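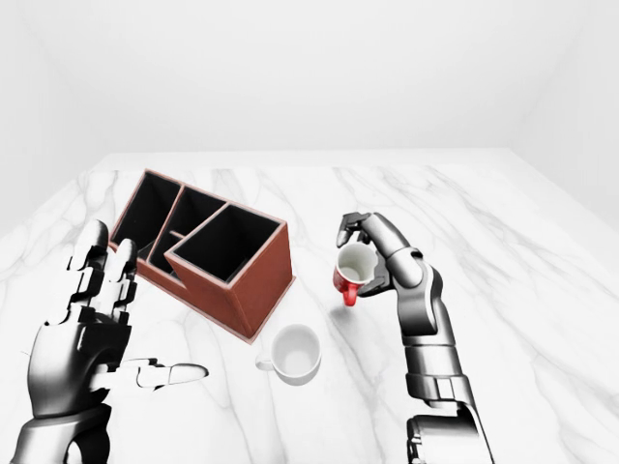
Reddish-brown desk organiser on a marble tabletop

Rorncombe Community Radio
Minutes of the ordinary meeting held on July 3, 2019, upstairs at the Hollis Rooms

Present: Mirta Painemal (chair), Svend Kirkegaard (programmes), Maximiliano Pereyra (engineering), Domingo Maldonado (schools and young presenters), Fidel Saavedra (minutes)

Apologies: none received

1. Welcome and minutes of the last meeting

Mirta opened the meeting at half past seven and thanked everyone for coming out on such a lovely evening, when she was sure we would all have preferred to be sitting in our gardens. She also thanked Domingo for the plum cake, which was passed round during this item and again during item 4.

The minutes of the last meeting were agreed with one correction. Svend was recorded as having offered to present the Sunday breakfast programme "for good", when what he said was "for now". Fidel apologised and has changed it.

2. Matters arising

The lock on the record cupboard has been mended. The second key is with Mirta.

Svend has written to the brass band in Gillivthorpe to thank them for their visit and to say how very much listeners enjoyed it. They have asked whether they could have a copy of the recording for their own members. Everyone was happy with this. Maximiliano said he would tidy up the beginning first, as the first minute or so is mostly chairs being moved and somebody looking for a mute.

The question of whether the news bulletin should come before or after the tide times was left over from last time, and after a short but friendly discussion it was left over again.

3. The autumn schedule

Svend had brought a draft schedule to start in October and talked us through it at some length. He said he had tried to keep everybody's favourite programmes where people expect to find them, while making a bit of space in the evenings, where we have been leaning rather heavily on repeats.

The main changes proposed were as follows.

Weekday mornings stay as they are. Svend feels, and the rest of us agreed, that the morning programme has found its feet beautifully since the spring and should be left in peace.

The gardening hour moves from Tuesday afternoon to Saturday morning. Mirta wondered whether the gardeners would all be out gardening by then. Svend thought they might well have the radio in the shed with them, and Domingo said his mother certainly does. Agreed to try it until Christmas and ask listeners what they think.

A new evening programme of local songwriters, to be called Kitchen Songs, with two guests each week playing live in the small studio. There was a great deal of warmth for this idea. Maximiliano asked that guests be told beforehand that the small studio really is small, and that a drum kit will not go in it along with anybody to play it. Svend will put this nicely in the invitation.

The late jazz programme goes from one hour to two. Fidel declared an interest, as the person who presents it, and took no part in the vote. He would like it noted that he was very pleased.

There was a longer talk about how much of our music ought to come from the valley and the coast. Mirta said that people can hear the charts anywhere they like, and what brings them to us is hearing their neighbours, or their neighbours' children, or a choir they once sang in. Svend agreed with the spirit of it but worried about setting a fixed share and then having to play the same four bands until everyone was sick of them, bands included. Domingo suggested that each presenter simply be asked to play at least one local recording an hour, and more when there is something new in. This was agreed by all.

Action: Svend to send the revised schedule to all presenters.
Action: Fidel to make a list of the local recordings we hold, so that presenters can find them.

4. Studio and transmitter

Maximiliano reported that the transmitter has behaved itself well since the last meeting, apart from one evening when we were off the air for nearly 10 minutes during the quiz. The fault was in a connector at the foot of the mast, and he has replaced it. Svend said that two listeners had telephoned during the silence to give their answers anyway, and he had marked them fairly.

The mixing desk is a harder matter. Two of the channels crackle, and a third works only if the fader is held slightly to the left. Maximiliano has been keeping it going with great patience but thinks it has had its day. He has looked into a Skilier desk of the same size, and with the cables and the fitting it would come to 4000 pounds. He had brought the price written out for everyone to see.

Mirta asked whether a second-hand one might do. Maximiliano said he would be glad to look, though he would want to try it himself before any money changed hands, having been caught out once before with a tape machine. It was agreed that he should look for a month and then come back to us.

The headphones in the main studio also need replacing. We agreed to spend up to 400 pounds on 6 good pairs, and to keep the old ones for visitors.

Action: Maximiliano to order headphones and report back on the desk.

5. Young presenters

Domingo gave a very cheerful report. The Friday after-school group has been learning to interview, and has so far interviewed the lollipop lady, the librarian and each other. He played us a short clip in which the librarian is asked which book she has never finished, and there was a good deal of laughter.

He would like the group to have half an hour of their own on air in the autumn, live if possible. Svend was keen, and suggested straight after the teatime programme on Fridays. Mirta asked that a grown-up presenter always be in the studio with them, and that parents' permission forms be brought up to date before the first programme. Domingo had already started on the forms.

Agreed, with thanks to Domingo for all his work.

Action: Domingo and Svend to settle the start date and a name for the programme. (The group's own suggestion, Loud Homework, was well liked.)

6. Summer fair at Gillivthorpe

We have been offered a pitch beside the tea tent, with power. Maximiliano will bring the small outside broadcast kit and we will do two hours live in the afternoon. Svend will present, with Mirta wandering about with the microphone, as she did so well last year. Fidel will bring the folding table and the banner, and asks whoever borrowed the banner poles to let him have them back.

7. Any other business

Mirta has had a very kind letter from a listener at Hollis who is housebound, and who says the morning programme is the first voice she hears each day. Mirta read it aloud. It was agreed to pin it up in the studio.

Svend asked presenters, once again, to put records back in their own sleeves.

8. Next meeting

First Wednesday of next month, same room, half past seven. Svend to bring the cake.

The meeting closed at twenty to ten.

Minutes taken by Fidel Saavedra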